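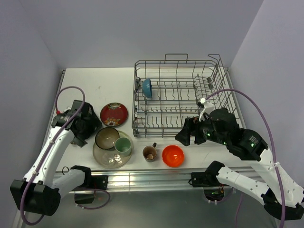
Pitier Community Meals Program
Interim Progress Report to the Wultari Fund
Reporting period: January through June

1. Purpose of this report

This report describes work completed under the second year of the grant for shared lunches in Pitier and Dollholm. It covers attendance, kitchen operations, spending and the changes we are requesting for the remainder of the year. A full financial statement will follow with the annual report.

2. Attendance

At the end of June, 203 residents were registered for the program. Registration in Pitier was steady throughout the period. Dollholm grew more slowly in the winter months, when the bus connection from the north side of town was reduced, and recovered in April once the regular timetable returned.

Most registered residents are over the age of 65 and live alone. The remainder are mainly parents with children below school age, a group the original proposal did not expect to reach in large numbers. Staff have adjusted the serving time in Dollholm from 12:30 to noon at the request of these families.

3. Kitchen operations

The move from disposable to reusable tableware, approved in last year's work plan, is complete at both sites. Plates and bowls were obtained through a local donation drive and are not a matched set. The program has accepted this and does not plan to buy replacements during the grant period. Trash collection at Pitier has gone from two pickups a week to one.

Washing up takes more staff time than we had budgeted. The Dollholm kitchen has a single sink and limited counter space, and dishes from the first seating must be dry before the second can begin. We have addressed this in part by staggering the seatings – the gap is now 45 minutes – and by adding a paid kitchen shift that ends at 3 p.m.

Both kitchens passed their spring health inspections. The inspector at Dollholm asked for a new thermometer in the walk-in cooler and a written cleaning schedule for the storage room. Both items were completed within the time allowed.

4. Menu and suppliers

The So growers' cooperative remains the main source of vegetables. Its prices rose in March, and the menu was revised to use more cabbage, carrots and dried beans. Comment cards show that residents miss the chicken pie, which has been moved from weekly to monthly service.

5. Training

Thirteen staff members and helpers completed the food safety course. A further 2 are enrolled for the fall session. The course on lifting and carrying was postponed when the trainer was unavailable, and a new date has not been set.

6. Spending

Spending to date is within the approved total. Food costs are above plan and transportation costs are below it, mainly as a result of the reduced winter bus service. We request permission to move 15 percent of the transportation line to kitchen wages for the second half of the year.

7. Next steps

– Confirm the fall schedule with the Dollholm hall by the end of August.
– Obtain quotes for a second sink at Dollholm, including plumbing.
– Send a short survey to families with young children.
– Submit the annual report and financial statement in January.

The program would welcome a decision on the budget request before the September payroll is prepared.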